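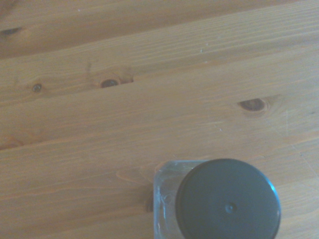

*Page last changed: March, 13:19. List archive, plain text copy.*

**Subject:** Re: [fultwood-automation] Kevville open day - was it worth the trip?

Hello all,

Replying to the message copied below. I went to the Kevville open day with the Lim party, so I can answer most of it.

> We have been asked whether we want to send people to the next Kevville open day. Before I say yes, can anyone who went tell me what is on show? I don't need the sales talk, we have had that from Savell. I would like to know:
>
> - is it live, or do they play you a film
> - do the arms handle ordinary items or special test blocks
> - can you ask for something to be done again
> - how long you need to allow
>
> We pack small bottles and jars by hand at Fultwood and that is the only bit I would want to automate.

It is live. There is a short talk first, and after that you go through to the work area and stay as long as you like. The talk has slides and you can skip it if you have read the booklet. The booklet is 19 pages and says the same things in the same order.

The part you will want is the pick and place table. It is an ordinary pine table, knots and all, and I was glad of that. At the last show I went to, everything was done on a black mat under strong lamps, and when we tried the same thing on our own bench it was hopeless. At Kevville they were happy to talk about what a busy grain does to the vision side. Their answer was that it costs them a bit of speed and some extra training runs.
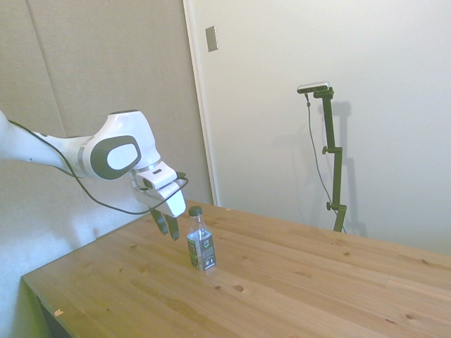 They also let visitors choose the order of the items, which made it a fairer test. Our group asked for the same item twice running and then a change, and the operator did it without fuss. If you want something repeated, ask before the next group comes in, as they get busy after the talk lets out.

On numbers, they had a sheet up by the door with the tally for the month. It gave 326 attempts, of which 13 were marked as failed and put down to the grip. I asked what counted as a failure and was told anything the operator had to step in for. A slow pick still counts as a good one. You may want to ask for times as well, because the sheet didn't have any. 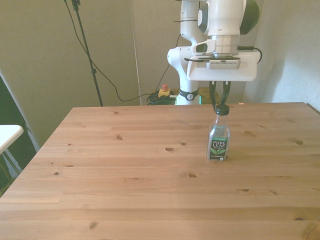 Bottles are where I would spend your time, given what you pack. The arm comes at them from overhead and the two fingers close in on the cap, so what matters is the cap and how much clear space there is above it. One of theirs was a small Pure Leaf tea, the sort you can buy anywhere, so I don't see why you couldn't take a few of your own in a bag and ask. I didn't think of it and wished I had. I would take some of your wider lids too - I asked how far the fingers open and got a vague reply.

Other points, in no order:

- Allow two hours. We had one and a bit, and missed the conveyor room.
- The list of visitors was up to 134 when we signed in, so go early. It was much quieter before 10.
- Parking is at the back, and the sign for it is after the turning.
- Prices weren't given on the day. You fill in a form and they write to you. Ours has not come yet.

Savell will tell you the same arm can do your jars with no changes. I would want to see that done before I believed it, and Kevville is a reasonable place to ask for it.

I have the booklet if you want it. I can drop it at the Fultwood gate when I am next over.

Regards,
Lim site, packing and stores

--
You are getting this because you are on the fultwood-automation list. To leave, send a blank message with "leave" as the subject.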